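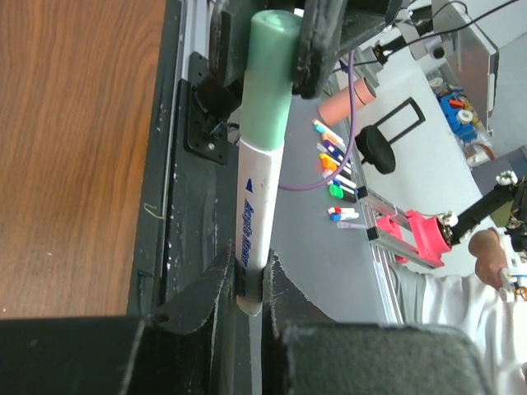 Consuelo Ochoa wrote in to ask why her answer comes out as 6 when the book gives 2. She had stopped one line too soon. The answer is the last remainder that is not zero, and you only know which one that is after the zero has appeared.

Finding the Greatest Common Factor by Repeated Division

The greatest common factor (GCF) of two whole numbers is the largest whole number that divides both with nothing left over. For small numbers you can list the factors. For larger numbers, repeated division is shorter.

Step 1. Divide the larger number by the smaller one. Write down the remainder.

Step 2. Divide the old divisor by the remainder.

Step 3. Repeat Step 2 until the remainder is 0. The divisor in that last line is the GCF.

Worked problem: find the GCF of 700 and 34.

700 = 34 × 20 + 20
34 = 20 × 1 + 14
20 = 14 × 1 + 6
14 = 6 × 2 + 2
6 = 2 × 3 + 0

The GCF is 2.
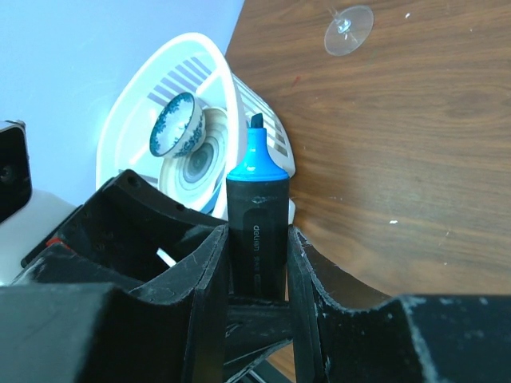
Each line uses only the divisor and the remainder from the line before it. The quotients (20, 1, 1, 2, 3) are not carried forward. A common mistake is to move the quotient down in place of the remainder. In the first line above both happen to be 20, so the mistake does not show until the second line.

Check the result by dividing both numbers by it: 700 ÷ 2 = 350 and 34 ÷ 2 = 17. The number 17 is prime and does not divide 350, so no common factor is left.

To get the least common multiple, multiply the two starting numbers and divide by the GCF:

700 × 34 ÷ 2 = 11,900

If the smaller number divides the larger one exactly, the first remainder is 0 and the smaller number is the GCF. Try 700 and 14: 700 = 14 × 50 + 0, so the GCF is 14.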